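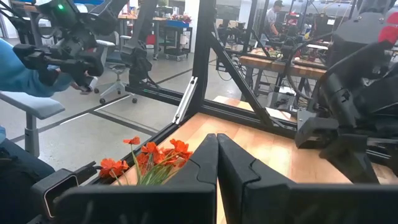
Section 2. Setting up your pots and sending your first invoice

By now you should have Grolutel installed and be staring at a gray screen that says "No income yet." Don't take it personally! It said the same thing to me for my first month after the layoff, and I got oddly fond of it. In this section we're going to give the program a place to put your money, tell it what you charge, and get one real invoice out the door. If you haven't made your login and picked your home currency, go back to Section 1 and come back when the gray screen shows up.

Set aside an evening for this. I did mine at the kitchen table with a shoebox of receipts and it took two evenings, but one of those was mostly me arguing with the shoebox.

What you need within reach
Your last three bank statements
The name and mailing address of at least one customer
A list of the bills that come out every month, with the day of the month next to each
Something to drink

2.1 Make your pots

A pot in Grolutel is a pretend jar. Your money stays in your ordinary bank account the whole time, and the program just keeps track of which part of it is spoken for. When you've been on a salary all your life this feels fussy, but freelance money arrives in lumps, and a lump looks a lot bigger than it is.

1. Open the Money tab and click New Pot.
2. Call the first one Bills. Type in the total of your monthly bills list as the target.
3. Click New Pot again and call it Tax. Leave the target blank and set the type to Percentage.
4. Enter the percentage you want held back from each payment. (More on that number in a minute.)
5. Make a third pot called Slow Months. Don't set a target yet.
6. Click Save All. The pots show up in a column on the left, all at zero.

Note: the order of the column matters. Grolutel fills from the top down, so if Slow Months is sitting above Bills, your rent waits in line behind your rainy day. Drag Bills to the top if it isn't there already.

Caution: please don't make fifteen pots. I did, with one for haircuts, one for birthdays and one for printer ink, and I spent more time shuffling four dollars back and forth than I did looking for work. Start with these and add another when you really miss it.
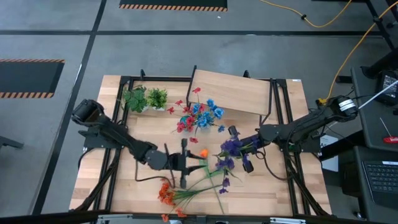
Ingeborg Janssen: I'd put Tax above Bills, even if it makes the first months tighter. I had it the other way around, spent the tax share on groceries without noticing, and had to ask for a payment plan the next spring.

She left that comment on an older version of this page, and I've gone back and forth on it ever since. If your bills are covered for now by severance or by somebody else in the house, do it her way. If you're already choosing which bill to pay late, keep Bills on top and check the Tax pot by hand every time money comes in. Either way, the percentage itself depends on where you live and what else you earn, so get that number from your tax office or from a preparer and not from me. I used to clean gutters in Dosby and I am not who you want on this!

2.2 Tell it what you charge

1. Go to Settings, then Rates.
2. Pick Hourly, Per Job or Both. I use Both.
3. Type your hourly rate in the first box. If you pick Per Job, add each kind of job on its own line with its own price.
4. Fill in Minimum Charge. This is the least you'll leave the house for.
5. Tick Show Travel Separately if you drive to customers.
6. Click Save.

On step 4, please put something in. I left mine empty and took a job out in Pimentel that was billed at half an hour, and with gas I'd have been better off staying in bed. My minimum is 40 dollars now and I've lost exactly one customer over it, a man who wanted a shelf moved six inches.

If you have no idea what to charge, there's a little helper under the Rates box called Work Backward. You give it your monthly bills and the hours you think you can sell, and it gives you a rate you'd need to break even. Be stingy with the hours. You'll spend a good part of the week writing emails, driving, chasing people and fixing your own website, and none of that gets billed. When I first tried it I typed in 138 hours a month, like I was still at the warehouse, and it came back with a rate so cheerful I nearly bought a boat. I now sell 94 in a good month. The rate it gave me for that was a lot less cheerful, and a lot closer to what I needed.

2.3 Add your first customer

1. Open People and click Add.
2. Enter the name exactly as it should appear on the invoice. For a business, use the business name and put the person's name under Contact.
3. Add the mailing address and email.
4. Choose Payment Terms. The program starts you on 30 days. You can change it, and I would.
5. Click Save and check that the small dot next to the name turns green. Orange means the email looks wrong to the program.

Note: for households I use "due on completion." For businesses I use 14 days and I say so before I start. One office in Itdale told me they only pay at the end of the quarter, and they said it after I'd done the work, so now I ask in the very first email.

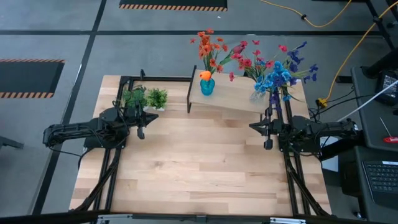

Can I use Grolutel if I'm still getting unemployment payments?
The program will let you, and it's a handy way to keep the record, but you need to report what you earn to your unemployment office by their rules and on their forms. Turn on Weekly Totals under Reports and you'll have the figure ready when they ask for it.

2.4 Send the invoice

1. Click the customer's name, then New Invoice.
2. Choose the job from the drop-down list, or type it in. Use plain words that the customer would use.
3. Check the date. It fills in today, which may not be the day you did the work.
4. Add travel or materials on their own lines.
5. Click Preview. Read the whole thing out loud, including your own phone number. (I sent out a whole batch with two digits swapped. Some poor woman got calls about gutters for weeks.)
6. Click Send. A copy goes to your own email too.

Caution: once an invoice is sent you can't edit it. You have to cancel it and make a new one, and the new one gets a new number. Leave the canceled one in the list. Gaps in the numbering make tax people curious, and a canceled invoice with a note on it answers the question for you.
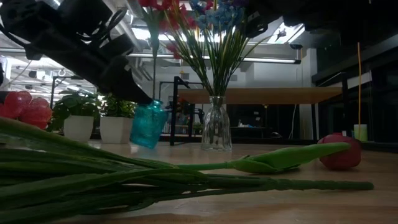
Page last changed: April. Step 4 of 2.5 reworded, dead link removed.

2.5 When the money comes in

1. Open the invoice and click Mark as Paid.
2. Enter the amount that really landed in your bank, even if it's short.
3. Grolutel shows you how it plans to split the payment. Look at it before you click anything else.
4. If the split looks right, click Accept. If not, click Adjust and move the amounts with the sliders. The total at the bottom has to match the payment before you can save.
5. Go back to the Money tab. The pots should have something in them, and the gray screen is gone for good.

If the customer paid short, the rest stays open on the invoice as Balance Due. Send a reminder from the same page. The built-in reminder text is awfully stiff, so I rewrote mine to sound like me, and I think people answer it faster. It's under Settings, then Messages, and you only have to do it once.

If nothing has come in by the due date, the invoice turns red and moves to the top of the list. Try not to check it every hour. I give it two working days in case of the bank being slow, then I send the reminder, and after that I pick up the phone. Most of the time it's been sitting under something on a desk.

One last setting while you're here: under Backup, choose a folder that isn't on the same computer. Mine goes to a memory stick that lives in the silverware drawer. Section 3 picks up with expenses and mileage, so hang on to that shoebox.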